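Vikwood Field Station – Geophysics Gear Inspection Before Shipping
Monday, December 16, 2024
Checked by Reginald Mbeki

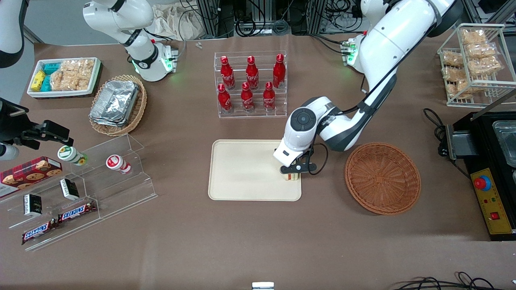 Everything going out to the Cordeiro Glacier gets looked over on the bench first, and I'd ask you all to be patient with me while I write down more than the boxes on the form allow. Small parts come out of their bags one at a time and go on a tray, preferably a light one with rounded corners like the beige one on the brown tabletop, so that a dark O-ring shows up against it. Please sign beside each item, even the dull ones!

Electrode pots: OK
Plugs tight, no cracks. I found salt crust on 2 lids and cleaned it off with a damp cloth.

Magnetometer coils: OK
Connectors capped, cases dry inside. Do keep the foam with its own coil – the cutouts look alike and they aren't.

Lemari data logger: OK WITH COMMENT
Clock sync passed. The battery door is stiff, so warm it in your glove before you pull on it.

Transmitter loop wire, 1,000 m reel: REPAIR
Insulation nicked at the 107 m mark. I've wrapped it for now, but I would like a proper splice before anyone puts current through it.

Emergency stop on transmitter: OK
Pressed and reset twice, with a second person watching, as always.

Jomomard sled, straps and hitch: REPAIR
One buckle is bent. The hitch pin was replaced in June and still looks lovely.

Warning flags and rope: OK
Plenty of flags, all bright. The rope is dry and coiled the way the Vikwood crew likes it.

First aid and stove box: NOT CHECKED
Still in the other building. I'll get to it after lunch and initial it here.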